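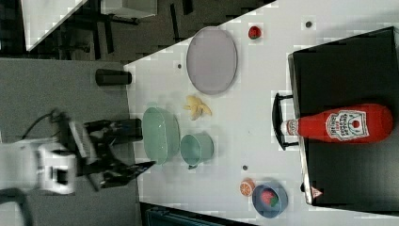

Notebook 7, p. 42

April 13, 2026. Kitchen table set, Dadico cell. Cont. from p. 41.

Total this morning before starting: 758 good episodes. Target for the set still 1,000, Folasade wants a margin on top so call it 1,060 and stop arguing. Bad ones don't count, and no quietly moving them over at the end like in November.

Task list as it stands:
- green bowl to plate
- strawberry into blue bowl
- strawberry out of blue bowl, onto plate
- teal cup away from green bowl (regrasp allowed)
- peel anywhere off the table, free choice
- ketchup from top of black appliance to table

Bowl + cup nearly touching is on purpose, leave it. Policy from last round only ever saw them with a wide gap and it shows. It drives the fingers straight down between them and shoves both. Want a decent share of episodes where the operator has to come at the bowl from the far side, or nudge first and then grasp. Nudging is fine, just say so in the note field. Same idea for the orange half up against the rim of the blue bowl.

Rim grasp on the green bowl: come in angled, one finger inside, one out. Straight down from above works maybe but it makes the wrist block everything for the wrist camera and then the last second of the episode is useless. Surdu viewer shows it plainly, go look at any of the early ones before you drive.

Two strawberries on the set now. Instruction text HAS to say which one. "Pick up the strawberry" is no good when there's one by the plate and one in the bowl. Use "the strawberry next to the plate" / "the strawberry in the blue bowl". Found a batch with the bare wording, relabeled them by hand, took all of lunch. Cakel import script now refuses bare "strawberry" if the scene sheet lists two. Ugly regex but it's in.

Peel: the arms of it fold differently every time it lands, so don't try to reset it to match the previous episode. Drop it and go. Folasade asked if we should pin a start shape, I say no, variety is the point. She half agrees.

Ketchup lies across the appliance handle with the cap to the left. Grasp at the middle. If you take it by the cap end it swings and you lose it. Three fails in a row from me doing exactly that, kept them, tagged "slip". Don't delete slips!! They go in the fail folder, Listuvdale people want them for the recovery work.

Black cup on its side on the gray, off the table: distractor, not in any instruction this week. Leave it lying down. Next layout it may get swapped in for the teal one, not decided.

Reset rule, again, as it has drifted: objects move between episodes, at least two of them, by a hand width or more. Holes in the tabletop are not markers. Somebody (me) had started parking the orange by the same hole every time and the model will happily learn the hole.

Timing. Operator pauses at the start are too long, the arm just hangs there while people think. Think BEFORE pressing record. Trimming script takes off leading idle but it also ate the first bit of real motion on slow starts, threshhold too high. Lowered it, rerunning over everything from last week tonight.

Wrist cable: check the loop on top before every block. Elbow-low poses pull it toward the fingers. If it gets in the wrist view stop, redo the tie, carry on with a new episode number. Do not reuse the number.

Problem after lunch: gripper width reading stuck at the open value for a stretch of episodes, video looked fine so no one noticed until the plots. Restarted the driver, came back. Pulled those from the count, need redoing. Adding a check that compares commanded to measured width and beeps. Should of had that from day one.

Todo
- redo the stuck-width ones, same layout, before anything is moved
- F.A. to review relabeled strawberry text, second pair of eyes
- scene sheet for layout 2: where does the plate go
- ask Listuvdale if they want slips trimmed or full length
- spare fingertip pads, the current ones are going shiny

Left the layout as is overnight. Cover sheet off, lights on the timer. Whoever is in first: home the arm, run the width check, then start with cup-from-bowl, that's the one we're shortest on.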